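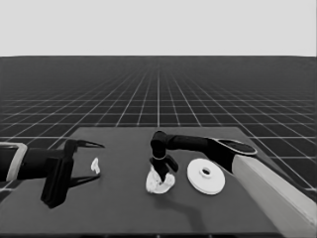
Rendered view: gripper at the left side of a tabletop, gridded floor behind.

About Stodosa

Stodosa is a contract calibration laboratory for pressure, temperature and torque instruments. We calibrate to customer specification or to the manufacturer's published tolerance, and issue a certificate with as-found and as-left data for each item.

The laboratory was started by Geetha Unnithan and Jagadeesh Joseph as a pressure gauge repair shop on the Gruvside industrial estate. Temperature was added when the shop bought its first dry-block calibrator. Torque followed with the purchase of the Ziółkowski bench, a family business whose transducers and loading frames are still in daily use.

Scope of work

Pressure: pneumatic and hydraulic gauges, transmitters and switches. Dead-weight testers are accepted by arrangement.
Temperature: thermocouples, resistance probes, dial thermometers and the indicators they are used with. Fixed-point work is not offered.
Torque: click, dial and electronic wrenches, and torque screwdrivers. Multipliers are quoted separately.

The main room is held at 20 degrees C within 2 degrees. Instruments are left in the room for 12 hours before measurement. Items that arrive with oil or process residue are cleaned first, and cleaning is charged at the hourly rate. Oxygen-service gauges must be declared on the packing slip.

Records

Certificates and raw readings are stored in Joren, our in-house job system, written by Vignesh Shenoy. Customers with an account can download certificates by serial number or by asset tag. Recall notices go out 40 days before the due date. Calibration intervals are set by the customer; we will print a due date only if one is given to us in writing.

People

Geetha Unnithan, laboratory manager
Jagadeesh Joseph, pressure
Vimala Venkataraman, temperature and uncertainty budgets
Aravind Devadiga, torque and goods-in
Vignesh Shenoy, records and software

Goods-in is at Unit 131, rear entrance. The laboratory closes for stocktaking during the last week of March.

Last updated: September 15, 2011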